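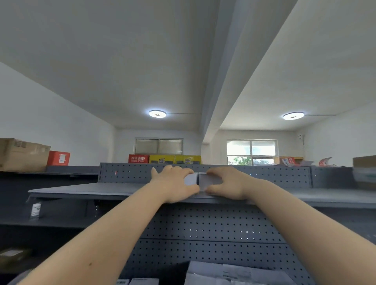

3.2 Clearing and resetting the front edge of the shelf

Min read: 3

Figure 4. Two small gray pieces held at the front edge of a gray metal shelf with a perforated back panel. Cartons are stored on top of the units.

The front edge of a shelf is where most handling takes place in a small stockroom, and it is also where small parts are most often left between tasks. In Figure 4 each hand is on one piece, with the two pieces side by side. We class this as a paired placement: both objects are in contact with the shelf edge zone and both hands are occupied. Paired placements were coded separately from single placements, in which one hand remains free to steady the shelf or move neighboring stock.

The coding scheme follows the one drawn up by Gatti and Farina for the Flosden stockroom, with two changes. First, the edge zone was widened to take in any object that touches the front lip, even where most of its body lies further back. Second, the top surface of the unit was treated as a level of its own. In the original scheme it was excluded as overflow. In the rooms studied here it carried cartons, among them the red carton marked NONGFU SPRING and the yellow cartons beside it in Figure 4, and leaving it out would have understated the stock held on each unit.

The sample contains 1517 coded placements from 13 shelving units. Of these, 300 were paired placements. Mazza and Sala coded the full set independently, and Pellegrini settled the cases on which they disagreed. Most disagreements concerned translucent parts, whose outline is hard to separate from a gray shelf of similar tone – a problem the Flosden scheme did not have to deal with, as its shelves were white.

Lower levels were coded by content type only. Paper, envelopes and small labeled packages were entered as "loose flat" or "loose packed" and were not given a position. This was a practical decision. Flat items overlap, and a position recorded for the top sheet says little about those underneath. The cost is that movement within a pile cannot be recovered from the data.

Price tags clipped to the shelf front were recorded as fixtures. They matter to the analysis in one respect: a tag takes up part of the lip, and coders were asked to note any placement made within 700 mm of one on the same level. Perforated panels were also entered as fixtures, with hooks noted where fitted. Panels without hooks were kept in the record, since they can be refitted without moving the unit, and the Drakberg layout discussed in Section 4 depends on this.

Contact: Debora Mazza, corresponding author
© The authors. Back to top
Shares 7 | Comments 0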